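Print this page | E-mail this page

Section 5. Household Chores: Garment Handling

5.1 Scope

This section covers the set-up of the garment handling exercise in the Haltmont household programme. Operators should read it before starting work. Machines cannot yet be relied upon to fold laundry unattended. Rigid items such as cups and boxes keep their shape when lifted. A shirt does not, and a fold that succeeds once may fail on the next attempt with the same garment.

5.2 Preparing the work surface

1. Spread a plain, pale sheet over the surface and smooth out the larger creases.
2. Remove pins, badges and loose threads from the garment.
3. Check that both pairs of jaws open and close freely.
4. Place the garment within reach of both grippers.

Note: Small wrinkles in the sheet are acceptable and need not be pressed out.

5.3 Lifting the garment

5. Close one pair of jaws on the fabric and raise it slowly.
6. Allow the cloth to hang until it stops swinging.
7. Bring the second gripper towards a free edge or sleeve.

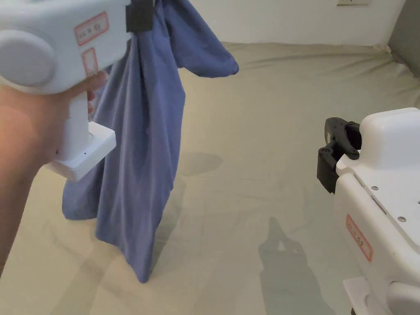
Figure 2. Blue garment held from a single point, with the second gripper at the right.

A garment held in this way gathers into heavy folds, and its edges may be difficult to find. If no edge can be reached, lower the cloth, release it and begin again from step 5.

CAUTION: Do not pull against a closed jaw. Thin fabric may tear.

5.4 Recording the result

Enter each attempt in the log as complete, partial or failed. An attempt is complete only when the garment lies flat and folded - a tidy bundle is recorded as partial. Each series consists of 170 attempts. Results from the Nesbridge and Garnthorpe sites are to be kept separate.

Questions on this section should be addressed to Lempi Koivisto at the Nesbridge office.

Print this page | E-mail this page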